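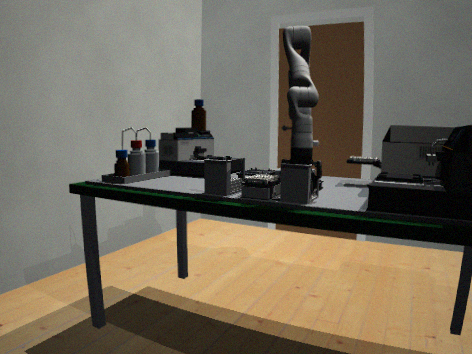 The simulated bench, with the arm between the vial tray and the larger instrument on the right.

Tirnis lab settles on one arm, one bench and a long look at the floor plan

8/10/25

The sample preparation group at Tirnis has agreed its equipment plan for the coming year, and the big item on it is a robot arm. A single one, fixed to a single table, with the bottles and vial racks laid out within its reach. After a long stretch of drawing, costing and rubbing out, the group is delighted to have something to order.

The whole bench has been built in simulation first, and the work on it is still going on. Every item that will cost money has a place in the model: the bottle tray at the left end, the instrument behind it, the open grey container in the middle, the vials, the arm and the bigger open-topped instrument on the right. Moving any of them takes a few seconds on screen. Moving them in the real room, once the power and the waste lines are in, would take an electrician and most of a morning.

And things have moved! The first layout had the bottles at the opposite end of the table, which looked tidy and left the arm turning almost all the way round for every rinse. The second had two tables and a rail between them. The rail was the most expensive single line in the draft budget after the arm itself, and when the group ran the same job on one table the rail came out. The money saved has gone into a better gripper and a spare set of fingers for it, which everyone seems very happy about.

Three suppliers were asked to quote. Dosent and Enache both offered arms with enough reach for the table as drawn, and Flinero quoted for the bench, the mounting and the guarding. The arm order will go to Enache, mainly on the strength of its service terms: 3 years of cover, with a loan unit if a repair runs past 10 working days. Dosent's arm was a little quicker, but the slowest step in the procedure is the instrument, so the extra speed would have been spent waiting.

The budget also has a plain line of 3,000 pounds for what the plan calls "bits": racks, trays, caps, tubing, adaptors and labels. Earlier drafts had no such line at all. The group went back over its last two equipment purchases and found that small parts had been charged to whatever account had room, and that replacement racks alone had come to more than anyone remembered. This time they are in from the start, and the racks will be bought in one batch so that they are all the same height. That matters a good deal to an arm and hardly at all to a person – a vial sitting slightly low is no trouble if you have fingertips.

Caps have had a surprising amount of attention too. The group would like to keep the bottles it already uses and is working out which of them the arm can be asked to handle and which should stay put for the life of the bench. Wash bottles are in the second lot for now. Screw caps on the larger bottles are still being argued over, cheerfully, and the plan leaves room for a holder that would grip the bottle while the arm turns the cap.

On workload, the target is 3,000 vials in the first full year of running. The group describes this as modest, and the plan says so in as many words. It is the number at which the bench covers its consumables and service cover from the existing prep charge, so anything beyond it is welcome. Hand preparation will carry on alongside, with the odd-sized and urgent samples staying on the manual bench.

Delivery is expected in May. Before then the floor has to be checked for level, the door swing measured again with the guarding panels allowed for, and a second network point fitted. Flinero has asked for final table dimensions before it cuts anything, and those will be taken from the model once the position of the right-hand instrument is fixed. It has been shifted twice already to give the arm a straighter approach.

Staff from other groups who want to try a layout of their own can book time on the simulation now. Bring the outside measurements of anything you would like placed on the table, including the height with the lid open. Training on the arm will be arranged after installation, and the sign-up sheet will go on the prep room noticeboard.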